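Home > Furniture and floors > Wood care

Table still tacky after oiling, do I have to strip it?

Asked by Bhavana Varghese, Melatville
Tags: wood, oil, table, sticky

I have a kitchen table in pale wood that had gone dry and a bit grey along the side where everyone sits. In April I gave it a light sand by hand and put on Danish oil from a tin that was already in the cupboard when we moved in. I did 2 coats. The first went on in the evening and the second the next morning before work, fairly generous because the wood seemed thirsty and I thought more was better.

It looked lovely when wet. The trouble is it has never dried properly. Most of the top is all right now but there are patches that feel tacky when you put your forearm on them, and paper sticks. I left the post on it on Wednesday and when I picked it up one envelope left a bit of itself behind. I have got it off with a fingernail but there is a dull mark.

Things I have tried so far: leaving the window open, a fan heater on low for an evening, and wiping it with a damp cloth and washing up liquid. The washing up liquid made no difference except it smells nicer. The patches are worst in the middle, where I suppose I poured the oil before spreading it.

My questions are really whether it will dry by itself if I leave it alone, and if not, what is the least work I can get away with. My father in law says to sand the whole lot off with his belt sander and start again. I don't want to do that if there is another way. It is a solid top as far as I know, strips of wood glued side by side, and some of the strips are darker than others so I am also wondering if the oil has gone in differently there. I don't mind the colour difference, it was there before.

We eat at this table every day so I can't have it out of use for long. There are children so I would like to know what is safe as well.

Answers

Answer by Tane Brunton (marked as most helpful)

You don't have to strip it and please keep the belt sander away from it. A belt sander will dig a hollow in a table top before you have noticed, and if the top turns out to be veneered you will go straight through.

What has happened is that the oil was left sitting on the surface. Danish oil is a mix of oil and a bit of varnish, thinned down. The part that soaks in is fine. The part that stays on top skins over and goes like old glue. You are meant to put it on, leave it a short while and then wipe off everything the wood has not taken, until the cloth comes away nearly dry. It feels as if you are wiping off all your work but that is how it is done. The second coat also went on too soon. Overnight in April in an unheated kitchen is not enough, and the first coat would still have been soft underneath.

An old tin doesn't help either. Once there is a skin inside the tin or it has gone thick, it dries badly whatever you do. I would not use it again on anything you care about.

Will it dry by itself? The thin areas probably, given some weeks. The thick patches in the middle might firm up but they will stay a bit rubbery and they will mark every time something hot goes down. I would deal with them now while they are still soft, as it is much easier than when they have half set.

You need white spirit, a pack of fine synthetic finishing pads (the grey or white ones, or a green kitchen scourer if it is an old soft one), plenty of cotton rag and a pair of gloves. Old T-shirts are good. Don't use wire wool if the wood might be oak, because little bits of it break off and go black when they get damp.

Open the windows. Put some white spirit on the pad and rub one tacky patch gently, going along the grain. Leave it a few minutes to soften, then rub again. It will turn into a brown smear. Wipe that off with clean rag straight away before it settles back down, and change the rag often, or you will only move the stuff around.

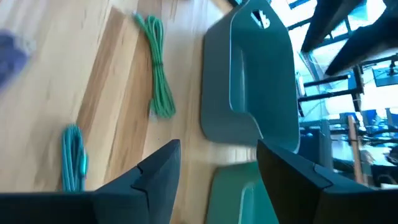 Go back over the same patch until the rag slides without dragging. It may take a few goes. Then move on to the next one, and when they are all done give the whole top a wipe over with a clean rag and a little white spirit so that there isn't an edge between the bits you have worked on and the bits you haven't.

Leave it 2 days. You can eat off it in that time if you put a cloth down, but keep hot plates off. After that, run your hand over it with your eyes shut. Your hand will find a tacky spot that you can't see. If there is one, do that spot again.

Once it is dry all over it will look flat and a bit patchy. Use a fresh tin and put on one very thin coat with a rag, working in sections you can reach comfortably. Leave it for as long as the tin says (mine says 20 minutes) and then wipe it all off, hard, with dry cloth. Come back an hour later and wipe again, as open-grained woods sometimes sweat a bit of oil back up. Then leave it alone overnight at least, longer if the room is cold.

On the darker strips, I wouldn't worry. Different boards take up different amounts of oil, even out of the same tree. If one of them looks dry after the rest is finished you can give that strip a little more by itself.

Safety. Most finishes of this sort are fine for children once they have cured properly, and the tin will say if it meets the toy standard. Cured is the word though, and a tacky surface isn't cured, so I wouldn't have toddlers eating toast straight off it at the moment.

The rags are the part to be careful with. Rags with oil in them can heat up by themselves and catch fire if they are bunched up in a bin. Lay them out flat outside to dry until they are stiff, or soak them in water in an old tin with a lid before you throw them away. I had one go brown and start smoking in a bucket in my shed, so I do take this seriously.

Comment from Bhavana Varghese: Thank you, this is very clear. I definitely did not wipe any off. Does it matter if I can only get the low odour white spirit?

Comment from Tane Brunton: Low odour is fine. It is a bit slower so give it longer on the patch before you rub.

Answer by Erhan Eren

I'd go the other way and sand, but by hand and only after it has gone hard. If you sand when it is sticky the paper clogs in seconds. We had the same on a worktop in Heltodthorpe. Left it a good while, then 180 grit on a cork block, then 240, then hard wax oil, which I prefer to Danish anyway. It costs more but it puts up with tea better. You can't put hard wax oil over sticky Danish oil though, so it has to be properly clean first.

Also, turn off the fan heater. Fresh air does more than heat. Oil dries by taking in air, it isn't like water drying off.

Comment from Ifeanyi Haruna: Agree on hard wax oil. Check the edges as well, drips collect underneath and you only find them with your knees.

Answer by Babatunde Ajayi

Talcum powder. My aunt did this on a sticky chair and it worked. Rub it in and brush off.

Comment from Tane Brunton: It will stop it feeling sticky for a day or so, but the powder gets stuck in the finish and then you have white in the grain. I wouldn't on a table.

Comment from Babatunde Ajayi: Fair enough, it was a painted chair.

Update from Bhavana Varghese

I did the middle of the table with the white spirit and a scourer. It took most of a Sunday afternoon - more rags than I expected, a whole duvet cover in the end. A lot of brown came off. The envelope mark has gone too. There was one spot by the far end I missed and had to do again, and I found drips under the edge as Ifeanyi said.

I have bought a new tin but not put it on yet as we have people staying. The top looks a bit dull but nothing sticks to it. I laid the rags out over the fence and have told my father in law that the belt sander can stay where it is.

Comment from Erhan Eren: Good. Do a test bit underneath first with the new tin, some brands are more yellow than others.

This question is open. Sign in to add an answer.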